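17/01/2022

The Tunstall break-in, two weeks on

I said I would write something once the hearing was over, so I'm writing it now while I still remember what was said.

For anyone new to this blog, the hardware store at the bottom of our street was broken into on a night when the whole block had lost power. Whoever did it came through the back, took the cash box and 19 cordless drills, and left by the alley. The owner, Themis Vlachopoulos, lives over the shop. He came down the stairs with a flashlight and was hit in the face and pushed into the shelving. He has a broken wrist and eleven stitches.

The police arrested a man at a motel in Zestgate. He is 34 and used to make deliveries on our side of town. I'm leaving his name out until there is a verdict, and please leave it out of the comments too.

I took the bus in for the hearing and got a seat in the back row. It was short. The prosecutor read the charges, burglary and assault, and listed what the police recovered from the motel room, including $795 in a bank envelope. The defense lawyer, Evangelia Panagiotou, said her client had a receipt for gas in another county that same night. She asked for bail. The judge said no and set the next date for May.

Themis sat near the front with his arm in a sling. He told me afterward that he mostly wants the drills back before spring - that's when he sells them.

I have lived here long enough to remember the shop when it sold bicycles, and I don't recall anything like this. People are locking their side gates now. I put a new bolt on the kitchen door, which took most of a morning because the old screws were painted over.

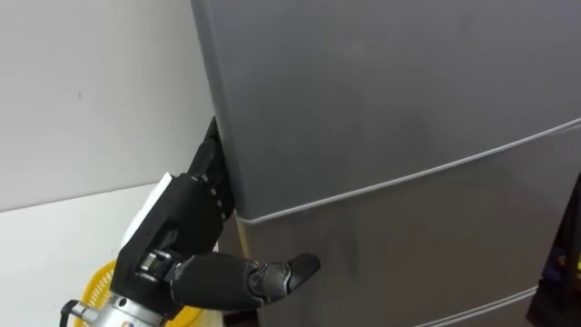 The fridge, kitchen.

The detective is still asking for camera footage from the alley side, any time after midnight. If you have a doorbell camera, check whether it kept recording on battery. Two houses have already handed theirs in. You can drop a copy at the front desk or ask them to send somebody out.

The shop is open again, mornings only for now. I'll post again after the May date.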